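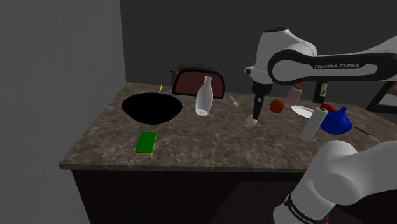
Stukwood Opens Applications for Remote Biomedical Equipment Training Placements

Program will place 13 volunteer technicians and clinical engineers with district hospitals beginning in January

DRUDMONT – Stukwood, a nonprofit that supports equipment maintenance in public hospitals, today opened applications for its next round of training placements. The round covers 13 positions for biomedical equipment technicians, clinical engineers and sterile processing specialists. Placements begin in January and run for four, eight or twelve weeks.

Selected applicants will be assigned to hospital maintenance departments in the Lins district network. Each will work alongside local staff on preventive maintenance, fault diagnosis and record keeping. Volunteers do not replace hospital employees and do not carry out repairs alone. All work orders are opened, approved and closed by the host department.

The training schedule covers infusion pumps, patient monitors, oxygen concentrators, autoclaves and suction units. A separate module addresses electrical safety testing and the handling of equipment that has been removed from service. Course materials are available in English and Portuguese.

"Most of the requests we receive concern equipment that is repairable but has no service history," said Genalyn Navarro, director of placements at Stukwood. "A technician who can set up a maintenance log and train two colleagues to keep it current is of more use to these departments than a shipment of parts."

Maintenance records from the previous round were kept in Kikby, an open inventory system that runs on a local server and does not require a constant internet connection. Host departments entered 2412 devices during that round. Of these, nearly 500 had not been listed in any earlier inventory. Kikby will be used again at all sites, and volunteers will complete a two-hour online introduction to the software before departure.

Eligibility

Applicants must hold a current certification or degree in biomedical equipment technology, clinical engineering or sterile processing, and must have at least three years of hospital experience. Experience in teaching or supervising junior staff is preferred. Working knowledge of Portuguese is required for the four-week placements and recommended for the others.

Costs and support

Stukwood covers lodging, local transportation and emergency medical insurance. Volunteers pay for their own airfare and immunizations. A test equipment kit is issued on arrival and returned at the end of the placement. Travel grants are available to applicants from smaller hospitals, defined for this purpose as those with fewer than 200 beds.

"The kit and the lodging are standardized across sites, so a volunteer can begin work on the second day," said Washington Aguiar, technical coordinator for the Lins network. "The first day is reserved for the site safety briefing and a walk-through with the head of maintenance."

How to apply

Applications are submitted through the Stukwood placement portal and must include a resume, a copy of the relevant certification and two professional references. Interviews are conducted by video. Applicants will be told of the outcome within six weeks of submitting a complete file.

About Stukwood

Stukwood is based in Drudmont and works with public hospitals to improve the maintenance and safe use of medical equipment.

Media contact: Placements Office, Stukwood, Drudmont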